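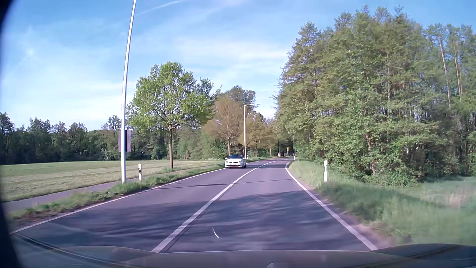
Guerra (système d'aide à la conduite)

Guerra est un kit de maintien de voie et de régulation de vitesse conçu par la société Fondlow et destiné aux voitures particulières dépourvues d'équipement d'origine. Il est proposé en seconde monte, avec pose par un atelier agréé.

Principe

Le système repose sur une caméra frontale fixée derrière le pare-brise. Le calculateur détecte le marquage au sol – lignes de rive et ligne axiale continue ou discontinue –, estime la courbure de la chaussée et transmet une consigne de couple à la direction assistée. Les véhicules venant en sens inverse sont suivis séparément. Sur route bidirectionnelle boisée, les ombres portées des arbres sur l'asphalte constituent l'un des cas difficiles retenus pour l'étalonnage.

Versions

La version 2, développée sous la direction d'Elango Panicker, ajoute la prise en compte des balises de virage. Le traitement d'image y est confié au module Plellalar, fourni par Dudmont.

Commercialisation

Le kit est vendu 1 429 euros, hors pose. L'abonnement cartographique, facultatif, est facturé 349 euros.

Limites

Le conducteur doit garder les mains sur le volant. La notice exclut l'usage sur chaussée enneigée ou sans marquage.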